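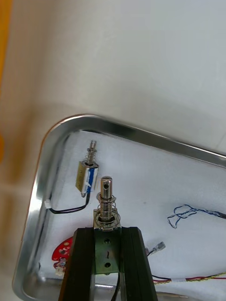 Wirkitz Repairs, Unit 2 - quarterly workshop safety walk-round
March 11, 2019
Walked by: Maysoun Majali. Accompanied, reluctantly, by: Omar Twal

1. Fire exit, rear
Opens: yes. Clear: after we moved the bicycle. Same bicycle as in January. Its owner has been spoken to and has promised to think about it.
Action: hook on outside wall. Omar.

2. Extinguishers
Both in date, pins in. The one by the kettle had a coat on it.
Result: pass, coat removed.

3. Benches and small parts
Parts kept in lined trays, bench tops wiped down. Better than last time, when I found a spring in my shoe on the drive home.
Result: pass.

4. Soldering station
Extraction fan runs. It also sings, a sort of low hymn, and the bench has got fond of it. The filter was due in January and is now the colour of gravy.
Result: fail. New filter on order from Chamoun.

5. Portable appliances
279 items on the register, 176 tested so far. The rest are booked. Please stop bringing in toasters from home, they all have to go on the list.
Result: part done.

6. Ladders
The Plorkomier stepladder is fine. The wooden one is a plant stand and has been labelled as such, DO NOT CLIMB.
Result: pass, one each.

7. First aid box
Plasters: only the tiny ones nobody wants. Eye wash in date. Contains a teaspoon.
Action: restock. Teaspoon returned to kitchen.

8. Racking, back store
Top shelf sign says up to 3000 kg, which I would like to see written down somewhere other than on that sign. One upright has a dent at trolley height. Omar says it was always there. The paint on the trolley suggests otherwise.
Result: fail. Bay emptied and taped off until Letatau send their inspector.

9. Lighting
Tube out over the goods door. Reported twice - this makes three.
Result: fail.

10. Accident book
Found. One entry, a paper cut, got while filling in the accident book.
Result: pass.

Signed: M. Majali
Bike to be gone by Friday, please.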